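Search this site Go Enter a word or question

Who makes the rules for robots that sew people up?

By Florence Arsenault
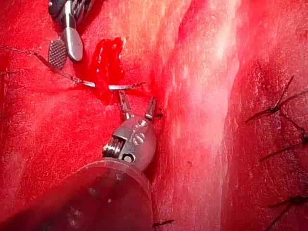
I get a lot of letters from kids, and my favourite one this July was from a reader who wanted to know if a robot surgeon ever gets told off. Great question! The short version is that the robot doesn't, but the people in charge of it certainly can.

First up, a robot surgeon isn't really a surgeon. A real doctor sits at a set of controls and moves their hands, and the little metal tools copy those moves. So rule number one at most hospitals is that a trained person has to be at the controls the whole time – no popping out for a sandwich.

Then there's practice. You know how you can't drive a car until you've had lots of lessons? My friend Valquíria Nogueira teaches doctors at the Peneck training centre, and her learners have to do 30 hours on the machine before they go anywhere near a patient. They do a lot of stitching. Stitches are called sutures (say it SOO-churs), and the needle is curved, so you turn your wrist to push it through. The robot's tools have tiny wrists too, and tiny jaws for holding the needle.

Here are some of the rules Valquíria has stuck up on her wall:

Keep the tips of your tools where you can see them.
Never tug the thread if something feels stuck. Stop and look.
Count every needle before you start and again when you finish.
If the machine beeps, hands off!

I asked her about the counting one, because it sounded a bit fussy. She said a needle is small and easy to lose, and everybody in the room has to agree on the number. Her logbook has 1229 practice sessions in it and every single one has the needle count written down, in pen.

There are rules for the machine as well. It gets checked before each session, and somebody signs a form to say the arms move properly and the stop button works. I got to press the stop button. It's big and red and very satisfying.

More for curious kids
Why does the Hallska lift talk to you?
How robots learn to share a footpath
Ask Florence: can a robot get a licence?
What's inside a stop button?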